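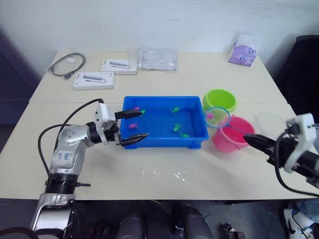

Pink fish in the net, with the lime-green and pink buckets beside the tray.

Fish Sorting, Table Set — Drumska Play Room

The set is a blue tray, two small buckets, a net and toy fish in pink and green. The game is to scoop the fish and sort them by color. Posted December 5, 2020.
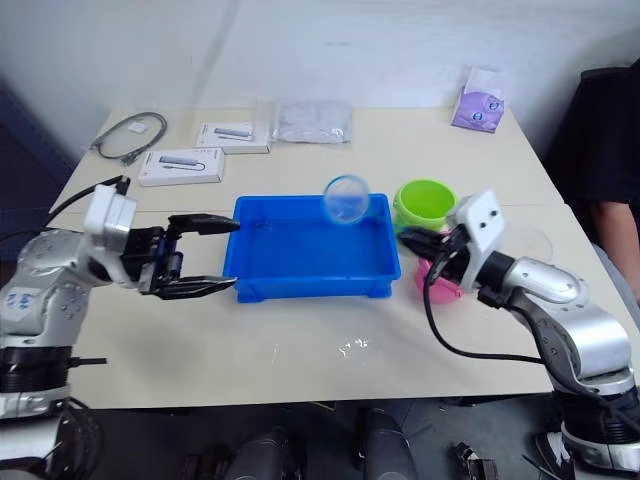
How much water does the tray need?
Enough to cover the bottom. Deep water makes the fish harder to net.

The buckets go to the right of the tray, green one at the back — the net can rest across it between turns. 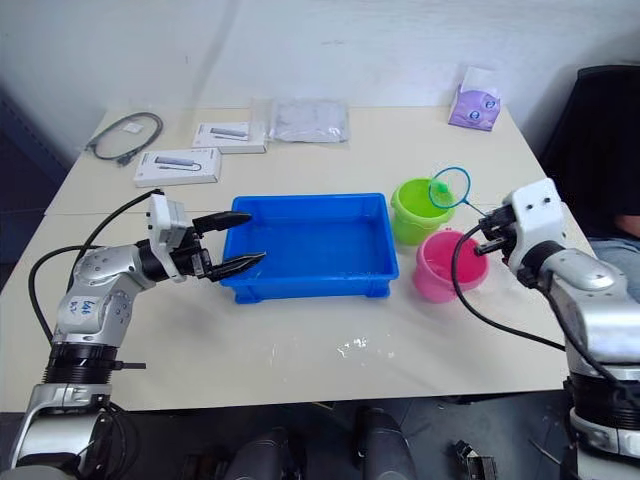
Where can I buy spare fish?
Urnadora sells them in bags of 200, colors mixed. The item number is 574.

Scooping is slower than it looks. Come at the fish from the side and keep the rim low. 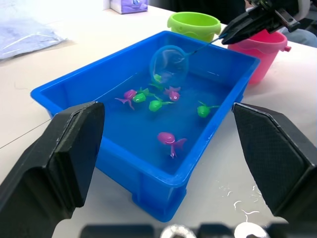
Small children may do better with one color at a time. Dry the net before putting it away.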